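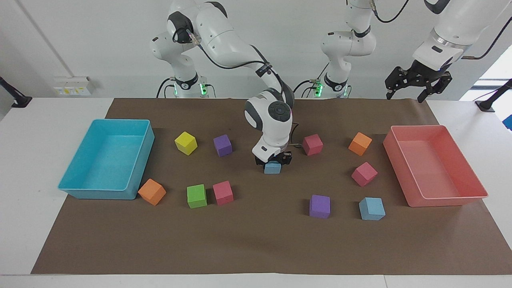

Xiomara Benavides wrote in to ask why I bother sorting foam cubes by color when they all end up in one box anyway. Fair question. Mixed storage works until you need 4 of one shade, and then you tip everything out.

Bins with no lid suit this job – a cube goes in from any angle. Brown covering on a white table also cuts the glare. I bought the Staketti set, 100 cubes, in June.

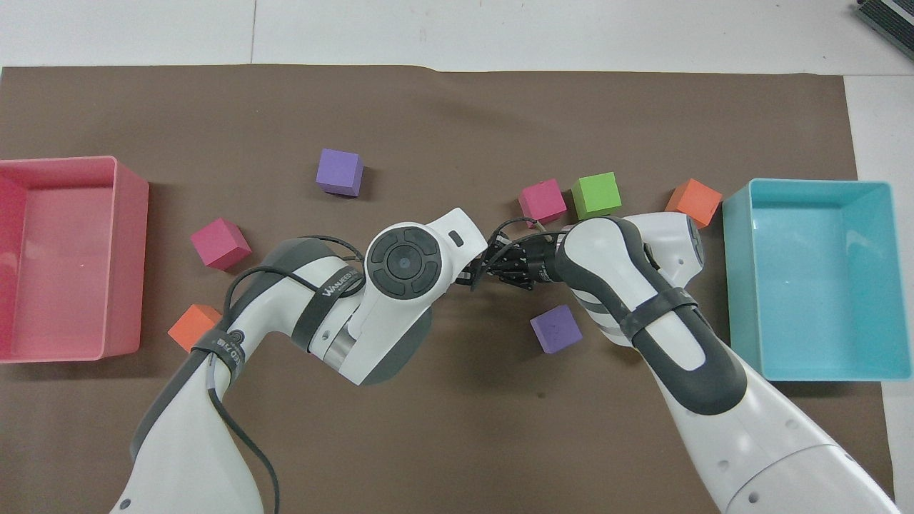

Purple and pink are the pair I mix up under warm bulbs, one reader commented, so sort those by daylight. I now start before noon.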